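The Irby Set

Doina Živković had 41 tapes of the band Lowther, and the one she wanted was the July show at the Irby hall. The label said side B ran 60 minutes. It ran 30, then hiss.

She rang the only other person who had been near the desk that night, the drummer's brother, who now sold tyres in Wovmont.

"They kept playing," she said. "I was there. They did the long one, and the bass player sang."

"He never sang."

"He sang at Irby."

The brother said he'd look in the garage. She made tea and played the first half again, with the volume up for the quiet parts. Someone in the crowd kept calling out for a song the band had dropped two years earlier.
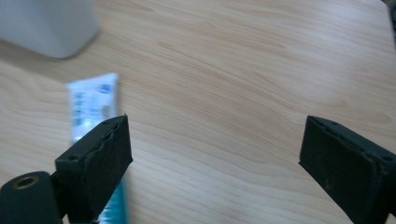 He rang back after dark. He had found a reel in a biscuit tin – no label, only the number 512 in grease pencil.

"Is he singing?" she asked.

"Hang on," he said, and put the phone down beside the speaker. She heard the drums first, then a man's voice, a bit flat, coming in early on the second verse.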